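Trivgate Will Keep Its Old Computers Another Year, and Possibly Forever

30 January 2023

TRIVGATE — The town council voted last night to put off buying new office computers for the third year running, choosing to spend the money on the roof of the building where the old computers are kept.

The decision covers 178 desktop machines spread across seven departments, from the water office to the library. Most were bought in a single order during a more hopeful budget cycle, and the town's own inventory lists them under "newer equipment," a heading that has not been updated either.

Under the plan, machines that still start will stay on desks. Those that don't will be opened up and mined for processors, memory and anything else that can be moved into a neighbor. Finance director Dinesh Katiyar told the council that 77 computers are already in storage and could supply parts through at least next December.

"We have more in the basement than we thought," he said. He did not say how much the town had thought it had.

Replacing the full set was quoted last fall by Castum, a supplier that has sold the town its printers for years and has been very patient about the rest. The council asked for a second quote from Fallico, which came in slightly higher and arrived with a calendar. Both will be kept on file.
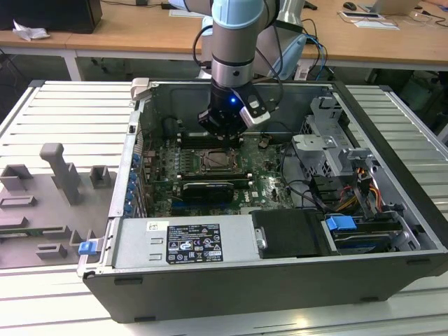
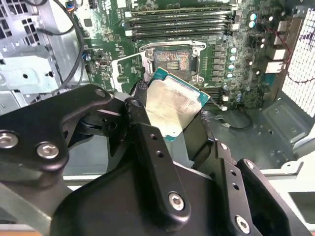
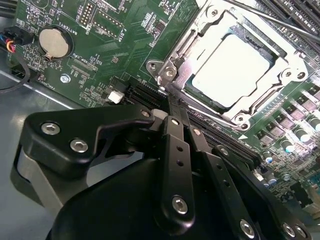

Desktop computer parts, including the motherboard, with the case open.

Not everyone is pleased. Bimla Rana, who runs the permit counter, used the public comment period to describe her morning routine, in which she turns on the computer, hangs up her coat, opens the mail, waters two plants and then enters her password. She was given three minutes to speak and said that was about half of what the computer gets.

She also asked whether the permit software, which was upgraded in the fall, had been tested on any machine the town owns. The software's installer, a local firm called Yadav, replied in a letter read into the record that the program "runs well on recommended hardware." The letter included a list of recommended hardware. The council moved on to parking.

Katiyar defended the plan as sensible housekeeping. Old desktops are easy to open, he said, and a machine with a bad power supply often has nothing wrong with the rest of it. More memory would help the slowest desks, and the storage room has plenty of it, although the sticks are currently sorted by the department they came from and will have to be sorted again by type.

The council did set aside $1000 for the year to cover parts the basement can't provide. Fans are expected to take up a good share of it. Residents who use the computers by the tax window have complained about the noise — one compared it to waiting for a flight — and the clerk's office has been moving its phone farther from the desk a little at a time.

Work on the roof is due to begin when the weather allows. A bucket in the second-floor hallway will stay where it is until then, and staff have been asked not to store anything electronic beneath it.

The library's machines will be looked at first, followed by the permit counter. Residents with questions about the schedule can contact the finance office by email, though the notice posted at the front desk suggests calling.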